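**From the Restine shop newsletter, 15/08/2022**

## Putting small things away

The question we get asked most at the counter in Plellon is where to keep small things. People come in for a box and then stand in front of the shelf with a handful of screws or a bag of buttons, trying to work out what size they need. This month's long item is on that subject. It covers screws and fixings, sewing bits, batteries, spare keys, garden ties and the contents of the kitchen drawer.

### Start with what you have

Most people buy the boxes first. We sell boxes and we are glad when they do, but a lot of them come back. The usual story is that the box looked right on the shelf and then the lid would not close over the thing it was bought for.

Tip everything out first. An old sheet on the floor is good for this, with the edges rolled up so that nothing gets away under the sofa. A tray will do for a smaller lot. Put like with like and don't be too fussy on the first go. All the screws can be one heap. All the things with a plug on the end can be another.

There will be a heap of things that you cannot name. Everyone has one. Put it in a jar, write the month on the lid and leave it alone. If you have not gone looking in the jar by May, you can let most of it go. Keep anything that looks like a radiator key, a window key or the little tool that came with a piece of furniture you still own.

Once the heaps are made, you can see how big each one is, and that tells you what to buy. A heap that fits in a cupped hand wants a small open bin or a shallow tub. A heap that fills a cereal bowl wants a drawer. Anything larger than that probably wants splitting again.

### Open bins or lids

Open bins are better for things you reach for often. You can see in, and you can use them with one hand while the other is holding something up against a wall. They gather dust, and they spill if they are knocked. For pegs, plant ties, elastic bands and the screws you use all the time, dust does not matter much.

Lids are better for things that must stay clean or must stay in. Needles and pins should always have a lid. So should seeds, which also want to be dry and dark. Loose batteries should have a lid and a place out of reach of children, and button batteries should be locked away if there are small children in the house or visiting it. Used ones can go in the collection tube by our door.

We have had several people ask about the old tobacco tins and jam jars they inherited from a parent's shed. Keep them if they work for you. Jars are heavy and they break on a concrete floor, so a low shelf is the place for them. Tins rust from the bottom if the shed is damp. A bit of folded newspaper under each one helps, and so does changing it every winter.

### Drawer cabinets

The Boström cabinet is back in stock. It is the steel one with clear-fronted drawers, and it comes with dividers that slot in from above. It can stand on a bench or hang on a wall. If you hang it, use proper fixings for your type of wall and fill it afterwards. A cabinet full of nails weighs a great deal more than people expect, and we have had one returned with the plaster still attached to the bracket.

Put the heavy drawers at the bottom. Leave a couple of drawers empty to begin with. There is always something you forgot, usually found in a coat pocket the next day.

The dividers can be bought separately. Please bring a drawer in with you if your cabinet is an older one, as the slots were moved when the maker changed the design and the new dividers do not fit the old drawers. We got this wrong for a customer in the spring and would like not to do it again.

### Labels

A label is worth more than a clear front. Clear plastic goes cloudy, and a drawer of small brass screws looks much like any other drawer of small brass screws.

We stock the Vorix label tape in white and in yellow. It is a paper tape that you write on with an ordinary pencil or pen. Pencil lasts longer than most pens in a shed or a garage, where the light and the damp fade ink. The tape comes off cleanly for the first year or so. After that you may need a little warm water and a thumbnail.

Write what you would say out loud. If you call them "picture hooks", write that, even if the packet says something longer. If two people share the cupboard, agree on the words. One customer told us that her husband had filed the fuses under E for electrical and she had been looking under F for most of a winter.

Put the label on the bin and on the shelf under it. When the bin is off somewhere being used, the gap on the shelf tells everyone where it goes back.

### Colours

Coloured bins are useful if you keep the rule very simple. One colour for each room works. One colour for each person works in a house with children, at least for socks and hair bands. A scheme with many colours and a key pinned to the wall will be forgotten before the key has faded.

Yellow is the easiest to find in a dark cupboard. Red looks nearly black in poor light. White shows the dirt and clear shows everything, which some people like and some do not.

If someone in the house has trouble telling colours apart, use shape or position instead, or put a large letter on the front. A rubber band stretched round one bin can be found by touch, which is handy under the stairs when the bulb has gone.

### The surface underneath

Give some thought to where you do the sorting. A plain dark surface is good for pins and pale buttons. A plain pale one is good for screws. A strongly patterned worktop is poor for both, because small things vanish into the pattern. If your kitchen has a veined or speckled top, lay a tea towel down before you start.

Grit is the other thing to watch. Bins that have been in the garage carry a fine grit on their undersides and it will scratch a polished top when they are slid about. Wipe the bottoms or lift them. Self-adhesive felt is on the shelf by the till and can be cut with scissors.

Anything with a rubber foot can leave a mark on a pale surface if it stands there for months. Move it now and then.

### Keeping it going

The best-sorted cupboard will drift. Things get put down in the nearest bin with room in it, and by Christmas the string is in with the light bulbs. We find it helps to have one bin by the door or at the end of the bench for anything that has not been put away yet. Everything goes in there during the week. When it is full, put the lot back where it belongs. It takes 15 minutes or so with the radio on.

If the same thing turns up in that bin every time, its proper place is too far away or too hard to get at. Move it nearer. We had this trouble ourselves with the parcel tape, which lived in the stockroom for years and now lives on a hook under the counter.

Do not sort by size unless you really need to. For most homes, "small screws" and "big screws" is enough. If you do a lot of woodwork, you will know your own mind and will not need us to tell you.

### Swap box

We are starting a swap box for storage bits you no longer want. Spare lids, odd dividers, tubs that lost their partner, cabinet brackets. It will be on the floor to the left of the paint stand. Leave what you like and take what you like. Please rinse anything that held food, and please do not leave glass, chemicals or anything sharp.

A lid on its own is still useful to somebody. We know there are people out there with a tub and no lid, as they come in and ask us for one, and the makers will not sell them singly.

### Offers this month

- Small open bins, any colours, 2 for the price of one while stocks last. You can mix colours.
- Vorix tape, 2 rolls in a bag with a free pencil.
- Boström dividers, sold loose or by the bag.
- Felt sheet, end of the roll, ask at the till.

We ordered 200 of the small bins and the yellow ones are going quickest. We can put some by for you for a few days if you ring first.

The shop will be shutting at lunchtime on stocktaking day. The date will be on the door as soon as we have settled it. Orders can still be collected from the side entrance that afternoon, so ring the bell and give us time to get down the stairs.

Next month's long item will be on draughts: letterboxes, floorboards and the gap under the back door. If you have a question on any of those, drop a note in at the counter and we will try to cover it. 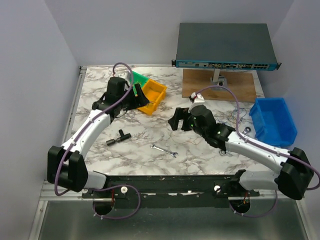 *Small bins, one of them yellow, on a marble-patterned top.*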